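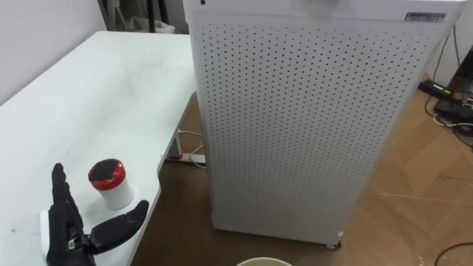

Bote pequeño de tapa roja sobre la mesa blanca; a la derecha, el armario alto de frente perforado.

Unidad 2. La mesa, lo que se deja encima y lo que acaba debajo
Taller de orden doméstico, apuntes de Titilayo Igwe

Bienvenidos de nuevo, y gracias por los ejercicios de la unidad anterior, que he leído con muchísimo gusto (¡qué cajones tan sinceros me habéis mandado!). Hoy toca la mesa de trabajo, que parece un asunto sencillo y que a mí me ha llevado media vida aprender a mirar con calma.

Empecemos por el bote. Un recipiente cilíndrico, de cuerpo blanco y tapa roja, se localiza enseguida sobre una superficie clara, y ese contraste nos ayuda más que cualquier etiqueta. En casa yo guardo así los clips y las gomas, cada cosa con su color de tapa. Lo que os pido es que cada bote tenga un sitio fijo y que vuelva a él al terminar la tarde, aunque estéis cansados y aunque os parezca que mañana lo vais a necesitar otra vez.

Después viene el suelo, que solemos olvidar. Fijaos en la regleta blanca junto a la pata de la mesa y en el cable fino que sigue en curva por debajo. Un cable blanco se ve poco y se pisa mucho – lo digo con conocimiento de causa –, así que conviene llevarlo pegado a la pared o sujetarlo a la barra horizontal, si la mesa la tiene.

Los muebles altos con rejilla o agujeros, como un purificador de aire, necesitan espacio libre. Nada de apoyar carpetas contra el frente. Harriet Kapoor, que dio este taller antes que yo, pedía siempre que se pasara un paño seco por los orificios al limpiar la habitación, y sigo su costumbre.

Para entregar el 26 de agosto: elegid una mesa de vuestra casa, despejadla durante 10 minutos y escribid unas 288 palabras sobre lo que habéis movido y adónde ha ido a parar. Las dudas, a Ngozi Haruna, en la secretaría de Flerkmont.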